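Pantry moths, again
2019-02-24

Quick one this time, we are behind on everything and the phones have not stopped. Mostly moth calls. People think of moths as a summer thing and then find a little tan one flapping around the kitchen in winter and figure it came in with the coats. It did not come in with the coats. Check the flour.

Indian meal moth is the one nearly everybody has. Small, about half an inch across the wings, gray near the head and coppery brown toward the back. The adults don't eat anything. The larvae do the damage – off-white worms with a brown head, and they get into flour, oatmeal, cornmeal, birdseed, dry dog food, nuts, chocolate, dried chilies, you name it. They leave webbing behind. If the oats come out of the box in a clump with threads hanging off, that's them.

We took 169 pantry calls last season between Forkum and the lake towns, and in most of those kitchens the source was something that had been sitting since who knows when. Birdseed in the garage was the big one. Then pet food. Then the holiday baking stuff at the back of the top shelf.

What to do, in order:

Empty the whole pantry. All of it, not just the shelf where you saw one. Larvae wander a long way when they are ready to spin up, they will cross a ceiling, so the cocoon you find over the door may have come from a bag at the other end of the room.

Look inside every package. Unopened ones too. They can chew through thin plastic and cardboard, and they squeeze in under a loose jar lid. Check the folds of bags and under the flaps of boxes.

Anything with webbing or worms, bag it, tie it, outside bin the same day. Do not leave it in the kitchen trash overnight.

Anything you aren't sure about and want to keep, freeze it. A full week at zero degrees. Put big bags of flour into smaller ones first or the cold takes forever to reach the middle.

Vacuum the shelves, the corners, the peg holes where the shelf pins go, the hinges, the underside of each shelf. Crevice tool. Then empty the vacuum outside. Wipe down with soap and warm water and let everything dry before you put food back.

Do not spray insecticide on the shelves. We get asked this constantly. It won't reach larvae sealed up in a package and you dont want it near food anyway.
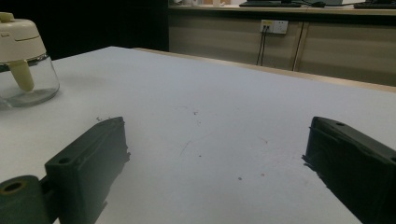

White tabletop, one dark crumb.

Traps. The sticky ones with the pheromone lure only pull in males. Good for telling you whether you still have a problem, not much good for ending one by themselves. Put up one per room, away from an open window, and write the date on it. Swap it when the label says, usually a couple of months, sooner if it's full or dusty. We carry the Drerimik tent traps at the counter, $18 for the box, and the refills fit the older holders as well.

Then containers. Glass with a rubber gasket, or heavy plastic with a lid that really clamps. A screw-on lid with no seal will let the tiny ones in. Same goes for a zip bag, fine for the freezer but not for a shelf with moths in the room. Bay leaves – people swear by them, we have pulled larvae out from under bay leaves. Save them for soup.

How long until it's over? Depends how warm the house is. Egg to adult can be a month or so in a hot kitchen and a good deal longer in a cool basement, so seeing a moth or two for a few weeks after the clean-out is normal. Seeing more each week means you missed something. Go back and look at the stuff that isn't in the pantry: birdseed, potpourri, the decorative corn, a mouse's stash behind the stove, grass seed in the mudroom, that wreath with the nuts glued on it.

Tiny brown beetles instead of moths? Differnt bug, same clean-out, but the moth lures won't catch them. Bring a couple in on a piece of clear tape and we'll have a look, no charge. Please do not mail them loose in an envelope.

Other bits:

The Kotian shop is closed for floor work until further notice. Use the Flasturell counter for pickups. Bait station refills are over there too.

Renewals for the yearly plan are going out now, 182 of them, so if yours has the wrong address on it tell us before you pay and we'll send a new one. Plan price stays the same through August.

Carpenter ant sheet is being reprinted, the old one had the wrong number on the back. Ask for the new one if you want it, should be in with the next delivery.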